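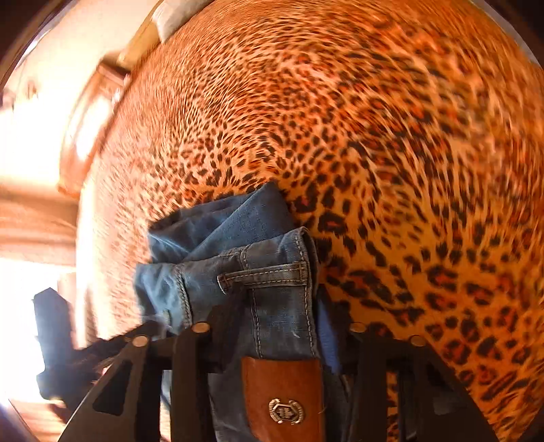
Quanto tempo é preciso para fazer um filme de animação com bonecos, quando se trabalha só à noite?

Dois invernos e uma primavera, no caso do filme de que trata este conto, que dura pouco mais de quatro minutos.

O FAROL DE PONDIA

O filme chamava-se "Pondia" e contava a história de um faroleiro que tem medo da luz. Eu fazia o faroleiro e o meu vizinho do terceiro andar fazia o mar. O faroleiro era de arame e plasticina, com um casaco cosido de uma meia velha. O mar era de papel vegetal e, depois, quando o papel vegetal se acabou, de sacos de plástico, e por isso muda de cor a meio do filme. Alguns espectadores acharam que isto era uma ideia.

Cheguei a Plurkeck com uma mala e um contrato de seis meses numa fábrica de persianas. Não conhecia ninguém e falava a língua como se fala num exame. O meu vizinho também não era de lá, mas vivia na cidade há mais tempo e corrigia-me os artigos. Uma noite bateu à minha porta para pedir uma lâmpada emprestada. Perguntei-lhe de quantos watts e ele respondeu que dependia, porque era para um pôr do sol.

Assim comecei a trabalhar para o cinema.

A câmara era dele. A mesa era minha, a única que eu tinha, e durante dois invernos jantei com o prato nos joelhos. Entre uma fotografia e a seguinte movíamos o boneco muito pouco, menos do que a espessura de uma unha. Quem respirasse com força deitava abaixo a cena. Aprendi a espirrar no corredor. Aprendi também que a luz da rua entra pela cortina às quatro da manhã, em maio, e que uma noite inteira de trabalho pode ficar azul sem que se perceba, até ser tarde.

A cena mais difícil era a da escada. O faroleiro sobe ao alto do farol pela primeira vez em muitos anos, porque há um barco perdido e é preciso acender a lâmpada. Na nossa escada cada degrau era uma caixa de fósforos. O boneco subia bem até ao quarto degrau e no quinto caía-lhe sempre o pé esquerdo. Colámos o pé. Caiu a perna. O meu vizinho disse então que o faroleiro podia coxear, que um homem que vive sozinho diante do mar tem direito a coxear. Refizemos tudo desde o princípio, para ele coxear também na cozinha e na praia.

Discutimos por causa do fim. Ele queria que a lâmpada não acendesse. Eu queria que acendesse. Eu dizia que as pessoas que vêm ao cinema depois do trabalho merecem uma lâmpada. Ele dizia que eu nunca tinha visto cinema, só televisão, e nisto tinha razão. Ficámos uma semana sem nos falarmos. Eu ouvia os passos dele por cima da minha cabeça, de um lado para o outro, e sabia que andava a ensaiar o mar. No sábado desceu com uma panela de sopa e um fósforo de cozinha, e filmámos a lâmpada acesa, uma só vez, sem ensaio. O fósforo durou 37 segundos. No filme dura muito menos, mas eu lembro-me dele inteiro.

Quando acabámos, o filme tinha 3167 fotografias. Sei o número porque foi preciso escrevê-lo no formulário do festival de Jandero, na linha que dizia "outras informações". Não tínhamos outras informações. Na linha "realizador" escrevemos os dois apelidos e não couberam.

Jandero fica a quatro horas de comboio de Plurkeck, com uma mudança. O festival era pequeno e sério. O prémio para a melhor curta-metragem de animação era de 500 euros e uma estatueta em forma de bobina. O meu vizinho já tinha decidido o que fazer com o dinheiro: uma câmara nova, que custava 3000. Perguntei-lhe pelo resto. Respondeu que o resto seria o segundo filme a pagar, e explicou-me isto com tanta calma que eu só encontrei o erro já na cama.

A nossa sessão foi na terça-feira, 28 de junho, às onze da manhã, no Margaritis. O Margaritis era um cinema antigo com cadeiras de veludo que picavam nas pernas e uma ventoinha ao lado do ecrã. Quando a ventoinha virava para a esquerda, o ecrã tremia um pouco. Eu disse ao meu vizinho que ia tremer o mar. Ele disse que era bom para o mar.

Havia um grupo de crianças de uma escola, um casal que se tinha enganado na sala e que ficou por delicadeza, e na última fila os três membros do júri, com pequenas lanternas para tomarem notas. Antes do nosso filme passou um sobre uma cegonha, feito em computador, tão perfeito que se viam as penas uma por uma. As crianças bateram palmas à cegonha. O meu vizinho começou a descascar a tinta do braço da cadeira.

Depois começou "Pondia".

Num ecrã daquele tamanho viam-se as nossas impressões digitais. Viam-se na cara do faroleiro, nas mãos, no nariz, e mudavam em cada imagem, de modo que a pele dele parecia ferver. Eu nunca tinha reparado. Na minha mesa ele era do tamanho de um garfo. Agora tinha seis metros e no rosto dele estavam os meus dedos e os dedos do meu vizinho, misturados, a trabalhar. Quis levantar-me. O meu vizinho pôs-me a mão no braço, talvez para me segurar, talvez para se segurar ele.

Na cena da escada uma criança perguntou em voz alta por que razão o senhor coxeava. A professora disse-lhe que se calasse. Outra criança respondeu, também em voz alta, que era por causa da guerra. No nosso filme não há guerra nenhuma. Ninguém riu.

O mar mudou de cor. A ventoinha virou para a esquerda. O faroleiro chegou ao último degrau, ficou parado diante da lâmpada com as duas mãos atrás das costas, e eu pensei, embora conhecesse cada fotografia, que desta vez ele não ia acender. Creio que cheguei a desejá-lo. O meu vizinho inclinou-se para mim e disse baixinho: acende, homem.

Acendeu.

Não ganhámos. Ganhou a cegonha, e com justiça. O júri atribuiu-nos uma menção, que era uma folha de papel grosso com um dos apelidos mal escrito, o meu, e uma frase que elogiava "a coragem cromática do oceano". O meu vizinho leu-a duas vezes à porta do Margaritis, dobrou-a e meteu-a na caixa de sapatos onde o faroleiro viajava, embrulhado em algodão. Tinha-o trazido porque achava que devia estar presente.

No comboio de regresso fazia muito calor. A plasticina não gosta do calor. Quando abrimos a caixa, na estação da mudança, o faroleiro tinha perdido o nariz e estava sentado de uma maneira que nós nunca lhe tínhamos ensinado, com a cabeça encostada ao papelão, como uma pessoa que adormece em viagem. Comprámos uma garrafa de água gelada e pusemo-la ao lado dele. Os outros passageiros olhavam.

O meu vizinho disse que, no segundo filme, o faroleiro podia ser velho. Disse que podia já não viver no farol, que podia ter vindo para uma cidade, para um quarto alugado, onde a janela desse para um candeeiro de rua. Perguntei se ele continuaria a ter medo da luz. O meu vizinho pensou nisso até ao túnel. Depois do túnel perguntou-me se eu ainda tinha as caixas de fósforos.

Eu tinha. Estavam debaixo da cama, num saco, por ordem de degrau.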